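Sort a Mixed Parts Bin Without Losing Your Whole Afternoon

4 min read

Every shop has one. The bin where everything goes when you're in a rush. Mine got bad over February so I wrote down how I clear it. Quick version, no fancy gear.

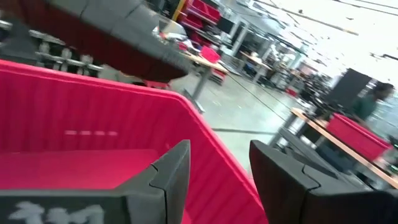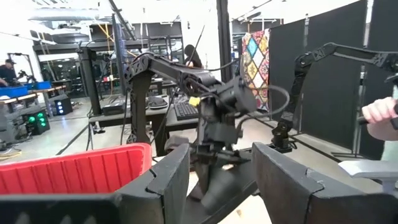
Start with the bin itself. Full size one, solid walls, tip it out once and wipe the inside. Don't sort out of the bin, you'll just dig the same handful up over and over. A red one with ribbed sides is what I'd pick, red is easy to spot across a gray floor and small dark parts show up against it. Ribs do hold dust in the grooves tho, so run a dry brush down each one. Then:

1. Clear a table. All of it. Keyboard too if there's one living there.

2. Spread the pile thin. One layer. If parts are stacked you have too much out, put half back.

3. Big stuff first. Anything longer than your hand goes straight off the table.

4. Small bins next, one kind of thing per bin. Mine hold some 200 small screws before they get annoying to carry. Smaller is fine.

5. Set a timer, 40 minutes. Stop when it rings, even mid pile.

6. Leftovers. Don't know what it is? Goes in a "maybe" bin with the month on it. Still there after summer, toss it.

Labels: tape and a fat marker. Aurel Stoica talked me into the Dusten clip-on ones and they're ok, but they pop off ribbed sides. Flat fronts only. Tape sticks better if you wipe the spot frist.

Shelving: heavy bins low, light ones up top, and the bin you use most at waist height. Leave one slot empty. You will need it.

Cables get their own bin, always. Coil, one twist tie, done. Loose cables in with screws is how you end up back at step 1.

Putting the big bin back: same spot on the floor every time, close to the table but not where your feet go. Empty it when it's half full. Not when its full, by then you wont want to.

Related
Nindlow shelf brackets, fitted in an evening
Which marker lasts on plastic?
Cable coiling, two ways
Cleaning a concrete shop floor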